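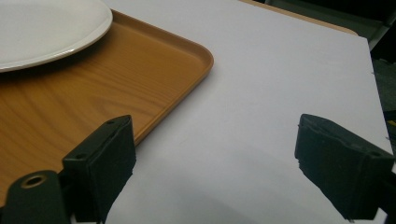 What are students in the Cundumholm robotics class working on this term?

They are building hand-held grippers and using them to record everyday table-setting tasks, which will later serve as practice material for a robot arm.

CUNDUMHOLM, May 9, 2025. The Cundumholm Technical School has entered the second half of its first course in robot handling, a one-term elective offered jointly with the Drerneck Public Workshop. Students in the course design, assemble and repair two-fingered grippers that are operated by hand, and then carry out short household tasks with them. The recordings are reviewed in class and sorted by the students themselves.

The course is taught by Siham Bitar, an instructor in the school's department of mechanical trades. It meets in the department's teaching laboratory, where the benches have been arranged for work with plates, trays, cups and folded cloths.

According to the department, the class has completed 1307 recordings since the start of the term. Of these, 908 were accepted after review. The remainder were set aside, most often for missing audio markers, an incorrect task label or a hand passing in front of the lens. Students are required to enter a written reason for every recording they set aside, and the entries count toward the final grade.

"We ask the students to be strict with their own work," Bitar said. "If a plate was set down in the wrong place, the log has to say so. A student who hides a poor attempt has made the whole collection harder to use."

The present unit is devoted to dishes and trays. Students first practice approaching a plate from the side and closing the fingers on its rim. They then move to lifting, carrying and placing. A further exercise asks them to bring a tray to a marked position without disturbing what is on it. Each student performs an exercise several times, changing the starting position of the objects between attempts as set out on the task sheet.

Finger padding has been the main subject of discussion in recent weeks. The class compared three padding materials on glazed dishes and prepared a short report on grip, wear and ease of replacement. The report recommends that pads be inspected before every session and that spare sets be kept at each bench. The department has adopted both recommendations. A proposal to widen the fingers was tested and withdrawn, as the wider parts made it difficult to reach small cups placed close together.

Fouad Awad, who coordinates the workshop's education program, said the partnership had given students access to printers and measuring tools that the school does not own. Parts are drawn at the school, produced in Drerneck and returned for assembly. Awad added that the workshop has agreed to keep one printer reserved for the class through the end of the term.

"The students arrive with a drawing and a list of dimensions, and they are expected to defend both," Awad said. "Several have revised a bracket four or five times before it was sent to the printer."

The collection will be used in the closing project of the course, named Srour by the students who proposed it. In that project, teams will train a bench-mounted arm to place a plate on a tray and will report the results in writing. Teams will be graded on the quality of their records, the clarity of the report and the condition in which they leave the equipment. The arm's rate of success will be noted but will carry no points.

Teams that complete the project may apply to represent the school at the Ikuvstead Student Automation Meet in July. The meet includes a household tasks division, in which entries are judged on repeated attempts with objects supplied by the organizers. The school has not previously entered this division. Travel for one team and one instructor will be covered by the department.

The school intends to offer the course again next year, with places for first-year students. Applicants will need a passing grade in basic drafting or the approval of the instructor. No earlier experience in programming is required. Application forms are available at the department office and must be signed by a parent or guardian for students under 18.

Questions regarding the course may be directed to the department of mechanical trades during office hours. Requests to use the printers in Drerneck should be made to the workshop.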